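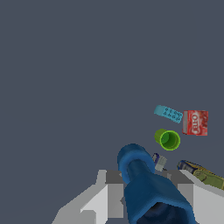 Janka Rusnák asked why we train the grasp model in simulation at all when we have a real arm sitting in the lab. Fair question, and I got a few like it after the last thread, so I'll answer it properly. 1/11

Short version: resets. Every attempt needs a fresh pile of objects. On the real arm a person has to walk over and mess up the table again. In sim it's one function call. We ran 3368 grasp attempts for this result and I did not want to do that by hand. 2/11

The method is called Cevell. The idea is simple. Most grasp scorers look at the target object and rank the ways to close the fingers on it. Ours also scores what the fingers will pass close to on the way in. 3/11

The second score is a small network that takes a depth crop from the wrist view and predicts how far the neighbors will move. We add the two scores with a fixed weight. We tried learning the weight and it made no difference we could measure. 4/11

Objects are household stuff: cups, boxes, a dotted block, cans and tubes. Cups are the hard ones for us. There are several ways to hold one, and a cup on its side near a box leaves the fingers few ways in. 5/11

Training used 700 generated piles. Each one is dropped from a random height and left to settle before the arm does anything. Piles where something ends up off the surface are thrown out. 6/11

Result: on the tightest piles, the baseline moved a neighbor by more than our limit in 65 percent of attempts. Cevell cut that by almost half. On loose piles the two are the same, as you'd expect. 7/11

Musa Jibrin pointed out that a method like this could win by just refusing hard grasps. We checked. It is allowed to skip, and a skip counts as a failure in our numbers. It skips up to 9 percent of the time, mostly when the target is boxed in on both sides. 8/11

What doesn't work yet: tall objects standing up. The network underestimates how far they go when they tip over. Žofie Zeman thinks the label is the problem, because we record the final position and ignore the path it took to get there. She's rerunning it with the path included. 9/11

Sim to real: too early to say much. Branislav Vaněk has the model running on the arm in Cokville and the depth noise hurts it more than I hoped. Adding noise in training got some of that back. We should have numbers in August. 10/11

Code and the pile generator go up once I clean out the hard-coded paths. If you only want the generator, reply and I'll send you the current version, but the friction settings are still the old ones and you'll need to change them yourself. 11/11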